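August, suture bench notes, entry 12

Started at 2 with coffee and good intentions, and finally got to the black thread I'd been putting off. The Dravico spool has been sitting in the drawer since we cleared the shelves (the one with the lid that won't stay on, please put tape on it if you find it first). I'd been using up the short Bevari ends and getting lazy, because short ends are easy. You pull, it comes through, done. Long strands are a whole other animal!

So today was long strands only. I wanted to work on the part I'm worst at, which is what to do with all that slack between one stitch and the next. My habit is to grab the needle and go, and then I look down and there's thread lying right across the place I want to bite. I wrote "park the loop first" on a sticky note and stuck it on the edge of the monitor. It helped for the first few, then I stopped reading it, like every sticky note I've ever written.

Other thing I was watching was needle angle. If I hold it too close to the tip I can't get a decent curve out of my wrist, and if I'm way back by the thread it wants to roll in the jaws. Somewhere past the middle feels right to me, but I know the Rernness handout says otherwise, so try both and write down what you like.
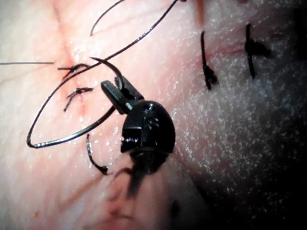
Needle in the jaws, upper knot just to the left, big loop of slack out over the incision side.

I like looking at this one for the thread. Look how far left that loop swings before it comes back behind the jaws. That's a lot of line to keep track of, and it's shiny enough that I keep catching the highlight and losing the needle, which is the same black. Would love to try a colored thread next time, if we have any. Blue? Anything!

Did 13 passes altogether, 5 of them I'd show to another person. The bad ones were mostly me rushing the pull and tugging on the edges. Slower on the pull, keep it low, stop when it's snug. I keep writing that down and I'm going to keep writing it down.

To do:
Order more black thread, longer lengths
Ask about colored
Find the Butt tray, it was by the sink and now it isn't
Redo the spacing drill before I touch running stitches again
New tape for the spool lid

Stopped when my neck started complaining. Picking up at the spacing drill.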